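Collecting Desk-Tidying Examples: Your Questions

This page is for people who have signed up to record demonstrations on the Prenwood tabletop station, or who are thinking about it. The desk-tidying set is our favorite so far, and we get a lot of mail about it! If your question isn't covered, send it through the contact form and we'll add it.

Last updated in November.

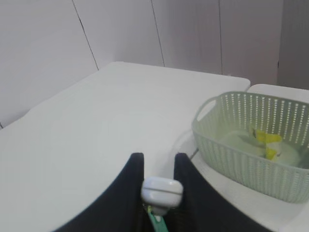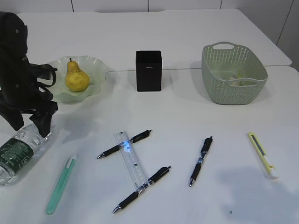
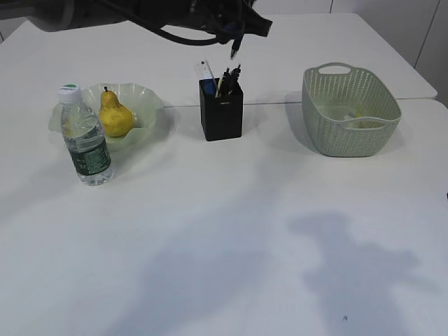

First, the gripper's own view, with the green basket off to the right. Second, the pens, ruler and box cutter out on the front table. Third, the black holder with writing tools in it.

What is the desk-tidying set?

It's a collection of recorded demonstrations in which a person guides the arm through putting ordinary desk things where they belong. Pens and the ruler go in the holder, the bottle stands upright, and the basket and bowl stay put. The recordings go into Flulov, our learning system, which watches a great many of them and works out how to do the job from the cameras and the arm's own motion.

How many examples are there now?

We have 761 accepted demonstrations in the desk-tidying set. Rejected ones are kept in a separate folder and don't count toward that number, but we do look at them, and some have taught us more about the station than the good ones have.

Do I need to know how to program?

No! You need patience, decent eyesight and a willingness to do the same thing over and over with small changes. Everything you touch during a session is in the Clenix recorder, and it has a start button, a stop button, and a notes box. If you've ever played a slow and careful game of pick-up sticks, you already have the right frame of mind.

What counts as one example?

One example runs from the moment you press start to the moment you press stop, with a single instruction attached to it. "Put the pens and ruler in the holder" is one instruction. If you finish and then decide to straighten the bottle as well, stop, save, and start a new recording with its own instruction. Please don't tack the extra job on the end, however tempting it is.

Why do you use such everyday things?

We want the system to learn from things people really keep on a desk. A pen is a wonderful object for this. It's thin, it rolls, it can point in any direction, and it has to be turned upright before it will go into anything. A clear ruler is harder still. The cameras pick up reflections in it, and whatever it's lying on shows through. We tried colored wooden blocks in the early days and the results looked great on blocks and nowhere else.

Why are the bowl and the pear there if nobody is asking the arm to move them?

They're what we call bystanders. A real desk has things on it that should be left alone, and the system has to see plenty of examples of that. When you guide the arm past the bowl, give it room. If you bump the bowl, mark the recording as "contact" in the notes box and carry on with the next one.

How should I lay things out before a recording?

Differently each time. Cross a couple of pens over the ruler. Turn one so it points toward you, and another so it points away. Lay the bottle on its side in some recordings and stand it up in others. Move the holder a little. People are surprisingly neat without meaning to be, and after an hour most of us have slipped back into putting everything in the same three spots. The recorder can show you a faint overlay of your last layout, which is a big help in breaking the habit.

Which way should the pens go into the holder?

Either end up is fine. We went back and forth on this for weeks, and Flulov copes well with both. What matters is that you lower the pen and let go once it's inside. Dropping it from above the rim works for people, but it makes for a messy example.

Can I record with the box cutter?

Yes, with the blade retracted and locked before it goes on the table. Check it by hand every time you change the layout. It has its own instruction in the list, so don't include it under "pens and ruler."

Why is there a camera at the gripper as well as one looking over the table?

They're good at different parts of the job. The overhead view knows where everything is, but the arm often blocks it at the exact moment something interesting is going on. The gripper view sees very little of the table and a lot of whatever is right between the fingers. We save both for every recording, and they have to be in step with each other. If the recorder shows the yellow sync warning, stop and restart it before doing anything else.

Does the lighting have to be the same every time?

It shouldn't be! Shadows from the arm fall across the white tabletop and shift as it moves, and we want the system to get used to that. Changing the room lights between recordings is great. Changing them partway through one is a problem, so wait until you've pressed stop.

I made a mistake halfway through. Should I throw the recording away?

Usually not. If you missed a pen, backed off and got it on the next try, keep it. Those recoveries are gold, and we never have enough of them. Throw a recording away if you had to reach in with your hand, if something rolled off the table, or if you gave up on the instruction.

What do reviewers look for?

Every recording is watched by 2 reviewers who haven't seen each other's marks. They check that the instruction matches what was done, that both camera views are complete, and that the last moment shows the job finished. They don't grade you on speed or on style. A slow, slightly wobbly demonstration that does what it says is a perfectly good one.

How long is a session?

Two hours, with a break whenever you want one. Guiding the arm is more tiring than it looks, mostly in the shoulders, and the quality of the recordings drops quickly when people push on. Morning slots at the station start at 9:30.

Can I set up a station of my own?

You can, and we'd love it. The parts list and table layout are in the Fontes guide, along with the camera heights. Our own work surface is simply two white tables pushed together, and the seam between them has never bothered the system. Use your own pens, your own bottle and your own basket. Variety from other people's desks is the thing we can't make for ourselves.

What happens after desk tidying?

Kitchen drawers! We've started testing instructions for spoons and measuring cups, and the recorder already has a trial list for them. Sign-up for that set will go through the same form, and anyone who has finished a desk-tidying session can skip the introduction.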